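Unit 6 handout: Guest feedback surveys in restaurants
Course: Service Operations, Lernum
Instructor: Sreekumar Annamalai
February 2020

Read this before the lab. Bring the Grurkden export, either printed or on your laptop.

## 6.1 What the survey is for

A guest survey is a measuring tool. Before writing one, the operator should be able to say which decision the answers will feed into. Common ones are staffing by shift, menu changes, kitchen timing and training for new servers. If a question doesn't feed a decision, cut it.

Keep two kinds of measure separate in your notes:

- **Visit measures**: how one particular meal went. Wait time, food temperature, order accuracy, cleanliness.
- **Relationship measures**: how the guest feels about the place overall. Likelihood to return, likelihood to recommend.

Receipt surveys are good at the first kind and weak at the second. A guest holding a receipt is thinking about that day's lunch.

## 6.2 The case: Grurkden

Grurkden is a family restaurant group. Each receipt carries a web address and a code. The guest enters the code, answers the questions and gets a coupon for a free side dish on the next visit. The survey was written in-house by Ravindran Warrier, who was running the front of house at the time.

In October the group received 2,198 survey starts. Of these, 1,785 were finished. The completion rate is therefore 1,785 / 2,198, or 81 percent. We will use that figure in the lab.

Don't confuse completion rate with response rate. Response rate uses the number of receipts handed out as the base, and Grurkden did not record that number for October. Several students last term wrote that "81 percent of guests responded." That is wrong and will lose points.

The survey had 18 questions. Most of the guests who quit did so on the page with the long grid, where they had to rate every menu section, including sections they hadn't ordered from.

## 6.3 Question wording

Problems found in the October version:

1. *"Was your server friendly and quick?"* Two questions in one. A guest with a friendly, slow server has no correct answer.
2. *"How much did you enjoy our fresh salads?"* Leading. "Fresh" should go.
3. *"Do you visit us often?"* Vague. Ask for the number of visits in the past month.
4. *"Rate your meal."* No scale was given on the phone version, only five unlabeled circles.

For homework, rewrite items 1 and 4. Item 3 will be done in class.

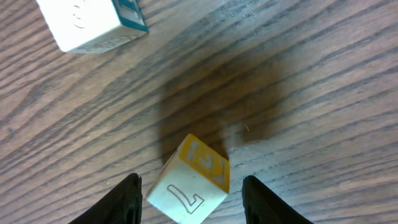 Receipt codes are the other place where guests get lost. A code ties the answers to a store, a date and a register, so it has to be entered correctly, and every wrong entry costs the operator a possible response. Length matters, and so does the choice of characters. A mix of letters and numbers is harder to key in than numbers alone, particularly on a phone, where the guest has to switch keyboards. Characters are also read by shape. The 7 on the toy block is drawn in outline and turned well away from upright, and the yellow letter on the other face could be taken for an E or an F when seen sideways. Thermal print on a creased receipt causes the same kind of doubt. Leave out pairs that are easily confused (0 and O, 1 and I, 5 and S), break the code into short groups, and print it larger than the legal text.

## 6.4 Coupons and who answers

An incentive raises the number of responses. It also changes who responds. Guests who plan to come back have more reason to want a free side than guests who have decided not to, so scores may run high.

Other points to check when a coupon is offered:

- Does the guest get it for any finished survey, or only for a good score? It must be the first.
- Is there a limit per household?
- Are staff and their families excluded, and is that stated?
- How long is the coupon good for?
- Is an email address required? If so, say what it will be used for.

Servers sometimes ask guests to "give us all fives." Managers who tie bonuses to the survey score should expect this.

## 6.5 Reading the results

Report the count next to every average. A store with a 4.9 from a handful of guests has not been shown to beat a store with a 4.6 from several hundred.

Look at the spread as well as the mean. A store with mostly 5s and a cluster of 1s has a different problem from a store with steady 3s.

Read the open comments and sort them by topic before making any chart. Use the topic list from Unit 5. One comment can go under more than one topic.

## Lab

Work in groups of 2. Each group gets one store, either Timo or Rajan (these are the store names in the export).

- Compute the completion rate for your store.
- Find the question with the most drop-offs.
- Sort the comments by topic.
- Write one change you would make to the survey and one you would make in the store.

Turn in one page per group. Show the base for every percentage.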